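Library > Politics and Public Life > Reading Local Government > Chapter 9

We use cookies to remember your place in the text and to count visits. By continuing to read you accept this.

Chapter 9
What a Public Consultation Can and Cannot Tell You

In the spring before its last election, the town council of Skovitcombe asked residents what they thought of a plan to merge three neighborhood wards into one. The survey was open for a month. When it closed, the council announced that it had received 2120 responses and that a clear majority were in favor. The mayor's office used the phrase "the town has spoken" in a press release, and two local papers printed it without quotation marks.

Had the town spoken? A little over half the responses came from a single ward, the one that stood to gain a seat. The form let a person answer more than once. The question itself read, "Do you support a simpler and fairer ward map?" It takes an unusual reader to say no to that. Anyone who liked the old map had to tick a box declaring that they were against fairness, or else write in the margin, and comments written in the margin were not counted.

None of this was hidden. It was all in an appendix, which Huia Maihi, then a reporter in Perkby, asked for and read on a Saturday. Her article ran to 500 words. The plan went ahead anyway.

This chapter deals with consultations of that kind: surveys, town halls, comment periods, listening tours. Governments at every level are fond of them, and the law often requires them. You will be told that they give people a voice. Sometimes they do. You should want to see the evidence each time, and you should be slow to accept a body's own account of how well it listened.

9.1 Who shows up

Start with attendance. The people who come to a weekday evening meeting are the people who can come to one. They tend to be older than the town as a whole, more likely to own a home, and more likely to have come before. Ewan Baxter, who sat through the meetings on the Presumholm bypass, kept a list of speakers and found the same faces at nearly every one. The official record called them "a broad cross section of the community." No one on the council, as far as the minutes show, asked how that was known.

Online forms were supposed to fix this. They brought in more answers, and with them a new set of doubts. Presumholm's form drew 1008 submissions in its final week, many of them word for word the same. Is a copied letter a real opinion? Defenders say yes, since signing a petition is also copying. Officials who dislike what the letter says tend to call it a campaign. Officials who like it tend to call it a groundswell. Watch for that switch in vocabulary, as it will tell you more about the official than about the letter.

9.2 Who writes the question

The second thing to look at is wording, and the third is timing. A consultation held after the contract has been signed is a courtesy call. In the bypass case the route had been picked, and surveyors paid, before the first notice went up.

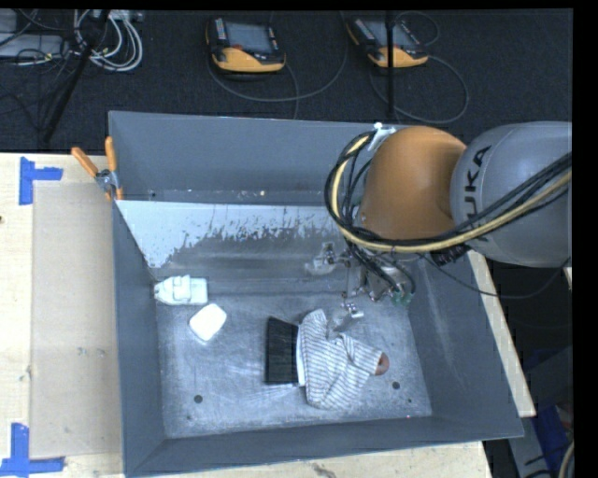
When Isla Mudgway asked at a meeting whether any answer from the public could change the route, she was told that "all views would be taken into account." She asked again and got the same sentence. That phrase has no agreed meaning. It commits the speaker to reading, at most.

You may feel by now that the whole exercise is a sham. That is too quick, and it lets lazy officials off the hook. Tane Treloar's study of library closures, which we take up in section 9.4, describes two cases where a council dropped its plan after hearing from the public. Trudy Kereama has argued that both councils were looking for a way out already. Her case is a decent one, but she relies on interviews given years later by people with reputations to protect, and we will treat her sources with the same doubt we apply to everybody else's.

Before you read on, find a recent consultation report from the place where you live. Look for the original question, the dates, and the number of people who answered. If any one of them is missing, write to the office and ask for it, and keep the reply for the exercise in section 9.5.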